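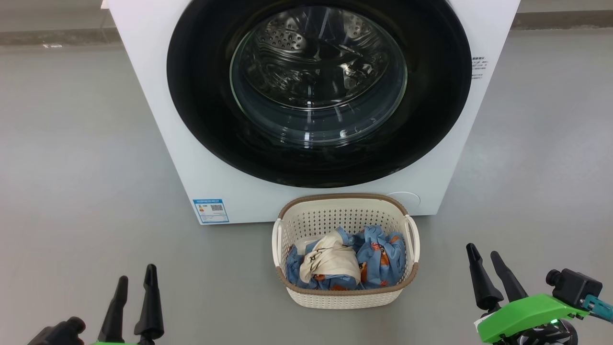
Laundry station, front-loader with the basket below the door.

Tips for loading and unloading tasks: the software side

Collected by Birsen Ersoy from our workshop notes. Please send corrections to Nazar.

Glass door. The depth values on the porthole are not reliable. The curved glass gives bright reflections, and the planner may take them for a surface. Mask the inside of the black ring and use the ring itself to fit the door pose.

Drum holes. If your segmentation was trained on plain surfaces, the small holes of the drum come out as noise. A 6 pixel median filter was too strong for us. Train with more drum pictures instead; Dinesh needed 137.

Basket. A perforated basket has the same problem, but weaker. Fit the rim first. When the rim has another color than the sides, it is easy. Do not let the cloth mask cover the handles, or the grasp planner will not offer them.

Crumpled cloth. Do not ask the planner for a corner. Ask for the highest fold, lift slowly, and look again before the next motion. Printed fabric is often split into several objects, so merge the regions which touch each other.

Wrist cameras. Check the time stamps every morning. In January we lost a whole afternoon to a delay of 30 ms, and Kuusk was blamed for it without reason.

Logs. Write down the planner version with each run. Run 1594 has none and we still cannot repeat it.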